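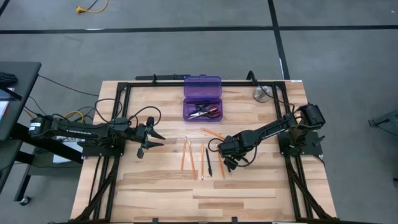
Most budgets for a two-arm bench start with the price of the arms and stop there, and the order goes back for more money before anything has been bolted down. The steps below put the list together in the sequence we use at Bristollow when a department asks for a tabletop cell. Start with the task and write it down as objects on a table. Pencils, a pen and a plastic pencil box with a hinged lid make a task you can plan around: small parts, light loads, two arms that both need to reach the middle of the table. A task like that sets the arm class, the gripper fingers and the size of the top, and those three settle much of the rest.

## 1. Fix the work area first

Mark the area both arms have to cover on a sheet of cardboard, at full size. Put the real objects on it in their worst positions, near the edges and in the far corners. Measure from there back to where each shoulder will mount. Arm suppliers quote reach with the arm straight out, and an arm at full stretch is little use for placing anything. Plan on using the inner part of the range.

Only then choose the table. A wooden butcher-block top is a reasonable buy. It is stiff, it takes screws, and it can be sanded when it gets marked. Check the delivered size against your cardboard before ordering the frame.

## 2. Price the frame as its own line

Aluminum extrusion is sold by length, and the brackets, T-nuts and end caps are sold separately. On our last bench the hardware cost almost 400 dollars on top of the bars. Draw the frame, count the joints, and price the hardware from the count.

Ask for cut-to-length. Sawatzky charges per cut and ships in 11 working days. Cutting in house is cheaper on paper, but only if someone has a saw that cuts square and a free day to do it. Include:

- bars for all four sides of the table
- angled supports
- shoulder mounts or adapter plates, one per arm
- spare T-nuts, a full bag

## 3. Arms and grippers

Get two quotes for the same configuration. We usually ask Somero and Esix. Send both the same one-page sheet with the heaviest object, the reach from step 1 and the finger shape you want. For thin items lying flat on a table, narrow pointed fingers are the usual choice. Wide padded fingers suit boxes and bottles and have trouble with anything that sits low.

Check what each quote leaves out. The items that go missing most often are:

- power supplies
- the controller or interface board
- the second set of cables
- spare fingers
- shipping and import charges

Ask for the price of a single replacement motor and the lead time on it. If the motor takes 12 weeks, buy one with the arms. A bench with one dead joint is a bench you are paying floor space for.

## 4. Cables

Cables get forgotten because each one is cheap. Every arm needs power and data, and both have to follow the joints through their full travel without pulling. Buy longer than the straight-line distance, then add clips, sleeves and a bag of reusable ties. Loose loops over an arm will sooner or later reach the work area.

Extension cords should be a temporary item in the plan. If the nearest outlet is across the room, get a quote from facilities for a new one early – it is often the slowest job on the list.

## 5. Floor, desk and clearance

Tape out the footprint before anything arrives. Include the table and frame, space for a person to stand on at least one side, and a desk or cart for the screen. Carpet is fine for a light bench, though a heavy frame will settle into it, so level the table again after a week or so.

Casters on the cart are worth having. Casters on the bench are not, unless they lock and lift clear.

## 6. Task supplies

Give the small stuff its own line, however silly it looks next to the arms. Pencils break, lids crack at the hinge, and a replacement box from another maker may have a different latch. Buy enough of one model at the start to last the project. Our standard order is 26 of each consumable item and a few of each container.

## 7. Put the budget together

Use one row per line item with these columns: supplier, unit price, quantity, lead time, quote expiry. Sort by lead time, longest first, and order in that order. Sorting by price feels natural and leaves you with two arms in boxes and no frame to mount them on.

Add a contingency line and keep it separate from spares. Spares are things you know you will need. If finance asks you to cut something, drop the nicer screen or the second cart before you touch the spare motor.

Send the sheet for approval with all quotes attached, and check the expiry dates on the same day. Somero holds a price for a month. Esix does not always, so ask them to put the date in writing.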